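4. Sorting and Naming in the Home Sessions

4.1 Setting and families

The home sessions were held in Trorkevby and in the smaller town of Skarnel, which lies across the river and shares its school district. Families were reached through the district's preschool mailing list. In all, 80 families agreed to take part, and each was visited on 2 occasions. The children were between three and five years old at the first visit. Parents were told that we were interested in how children talk while they play, and were asked to behave as they would on any other afternoon.

Each visit lasted as long as the child stayed interested. The visitor set out the play materials, sat to one side, and spoke only when the child spoke first. Audio was recorded with a small recorder placed near the child. Younger brothers and sisters were allowed to stay in the room, and in several homes they did most of the talking. Their speech was transcribed but left out of the counts below.

4.2 Coding

The transcripts contained 2,698 child utterances that referred to one or more play objects. Harvey Bélanger coded the full set, and a second coder worked through a portion of it without seeing his codes. Disagreements were settled by discussion. We marked each utterance for whether it named a color, a shape, a use ("this one is the roof"), or a likeness ("it looks like a cookie"). An utterance could receive more than one mark.

Color words were simple to code. Shape words were harder. Many children used "square" for any block with corners and "round" for anything that would roll, and a few used "circle" for both the flat face of a block and the whole block. We followed Rakent's coding rules and accepted a shape word only when it fitted at least one face of the object. Under these rules "triangle" is accepted for a prism, and "stop sign" is coded as a likeness even when the object has eight sides.

4.3 Results

Of the coded utterances, 622 contained a shape word. Color words were more common at every age. The gap between the two was widest among the three-year-olds and narrower among the oldest children, who often used both together, as in "the yellow heart" or "a blue triangle one." Use words came mostly during building, and likenesses mostly at the start of a visit, when the materials were new to the child. 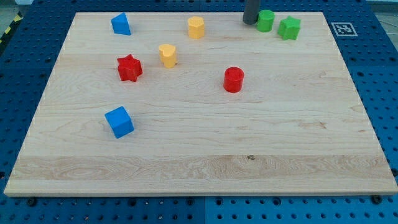
Figure 3. Colored plastic blocks in different shapes on a maple board.

The order of the two kinds of word also changed with age. Younger children who used both tended to give the color and then add the shape after a pause, often as a correction when a parent picked up the wrong block. Older children put the two in a single phrase from the start. We did not find this pattern in the Skarnel homes where a second language was spoken, but there were too few of these to treat separately.

Parents' own speech probably explains part of the result. When parents asked for an object, they asked by color unless two objects of the same color were close together. Major's account of naming in shared play predicts this, and our transcripts agree with it for parents. For children the fit is weaker. Many went on asking by color alone when it did not pick out a single block, and waited for the parent to ask which one.

Related items
Counting words in preschool play
Parent questions during picture book reading
Home recordings and background speech: a short guide
Likeness and pretense in early naming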